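The Second Life of the Office Tower

Refurbished desktops are sold as the thrifty, sensible choice. I spent a winter finding out how much of that is sense and how much is sticker.

The listing promised a "like new" business desktop for $107, shipping included. It had been "fully inspected by trained technicians," a phrase I have now read so many times that it slides past me like the safety card on an airplane. Inspected how? Trained in what? The seller, a storefront called Puma that has no connection I could find to anything athletic, did not say.

I bought it anyway. I bought two others as well, from a regional outfit called Surkow and from Hakley, which runs a warehouse and a website with a great deal of green leaf imagery. My plan was simple. I would open each one before I plugged it in and see what the money had paid for.

The trade in used office towers has grown up around a real fact: companies replace computers on a schedule, whether or not the computers need replacing. A machine that has spent its life opening spreadsheets can have plenty of years left in it. Nobody I spoke to in the business disputes this, and neither do I. My quarrel is with the word "refurbished," which covers everything from a careful teardown to a wipe with a damp rag.

Surkow's machine got the rag. The outside gleamed. Inside, a felt of gray dust lay over the processor cooler, and one of the two memory clips had not been pressed home. It started on the third try. The box included a card inviting me to leave a five-star review.

Hakley's was better, in the sense that someone had clearly been in there with compressed air. It also came with a hard drive two sizes smaller than advertised. The company swapped it without argument, which took 16 days and a printed label.

Then there is the matter of the cables. People who write about computers love a tidy interior, every wire combed and tucked, and they tend to look down on the ordinary office tower for failing to provide one. I used to share this prejudice. A factory-built case has yellow and black leads coming off the power supply in a loop, thinner bundles crossing the floor of the chassis, drive cables hanging down one side in red, orange, yellow and black. To a hobbyist it looks like a drawer of old headphones.
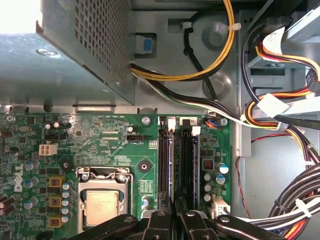
But a mess and a route are different things, and the way to tell them apart is to look for what holds the wires down. Clips and ties mean somebody once decided where a bundle should go. If the clip is still closed and the bundle still in it, either the last person inside left it alone or they put it back. If the clip is hanging open and the wire has wandered off toward a fan, you have learned something about your trained technician.

The Puma machine failed this test. A clip near the drive bay had been snapped in half, and the cable it once held was resting on the heat sink. The seal on the back of the case, the one that said QUALITY CHECKED, was intact.

I took the three machines to Tresgate, a repair and resale workshop that occupies the ground floor of a former carpet showroom. It had been recommended to me by two people who otherwise agree on very little. I arrived suspicious, on the grounds that any business with a good reputation has usually stopped earning it.

Tresgate charges more than the others. A basic tower, with a new solid-state drive and a year's guarantee, goes for $271. For that price you can buy something new, small and slow from a big-box store, and plenty of people do. The workshop's argument is that its machine is faster, can be opened with a screwdriver and takes standard parts. I checked the last two claims myself. They hold up for most of the stock, though not all; some of the big office brands use power supplies with odd plugs and odd shapes, and a replacement has to be hunted down. Tresgate mentions this on its price list in type I would have liked to see larger.

The checking routine runs to 70 steps, and I was handed the list. I read it hoping to catch them padding. There is some padding. "Confirm power button" and "confirm power light" are surely one step, and the wiping of the case shows up three times in slightly different words. Most of the rest is real work. The side comes off. The dust comes out. The board gets looked over for swollen capacitors, and the connectors are pulled and reseated. The drives come out and are tested on their own. The old coin battery on the board is thrown in a tub and replaced whether it needs it or not, a part that costs next to nothing and that none of my three mail-order sellers had bothered to change.

What persuaded me more than the list was the dull stuff around it. Any workshop can print a list. Fewer have a proper place for each tool, and you can learn a lot about a repair business by watching how long it takes someone to find the right screwdriver. At the worst shop I visited that winter, the answer was long enough for me to finish a cup of coffee. Screws went into a mug. I don't believe all of them came out again.

I am wary of making too much of this. There is a whole industry devoted to selling people racks and rails and molded holders on the promise that an orderly wall makes an orderly worker, and I have seen beautiful benches turn out terrible repairs. A holder has a single job, to keep a thing where you left it. An empty slot can tell you that something is out and in use, or lost, or that somebody bought a rack with more slots than they have tools. It takes a while in a place to know which.
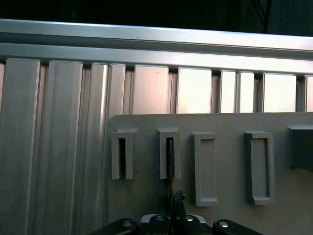
So is a refurbished desktop worth buying at all?

For ordinary home use, I think it is, provided you know who opened it last and what they did in there. Browsing, email, homework and household bills ask very little of a computer. Put the money toward a solid-state drive and enough memory, and don't pay extra for the word "premium," which in my sample described a sticker and a mouse pad.

The harder part is the knowing. I put the same four questions to every seller I dealt with. Was the case opened? Was the drive replaced, and if not, how many hours has it run? Which parts are not standard? Who pays the return shipping? Puma answered none of them and sent me a discount code. Surkow answered the last one, unfavorably. Hakley answered three, eventually. Tresgate answered all four, then told me that the model I was asking about had a noisy fan and I might prefer a different one. I did ask myself whether this was a sales technique. If so, it cost them a sale, as I went home with nothing that day.

The environmental claims deserve a cooler look than they usually get. Keeping a working machine in service does put off the making of another one, and that counts for something. An old tower can also draw more power than a small modern box, and if it runs all day in a corner the savings get murkier. None of the sellers had figures for this. Hakley's leaves are just leaves.

As for my own three, the Surkow cleaned up well and now sits in a spare room, where it does the printing. I reseated the memory and spent an unpleasant half hour on the dust. The Hakley went to a neighbor's kid who wanted something to take apart, and has been taken apart. The Puma I tried to return. The refund arrived in January, less a restocking fee that the listing had described, once I scrolled far enough, as "modest."

I went back to Tresgate the following week and bought a tower, the one with the quieter fan. When I got it home I took the side off before plugging it in. The clips were closed. One of the screws on the side panel didn't match the others.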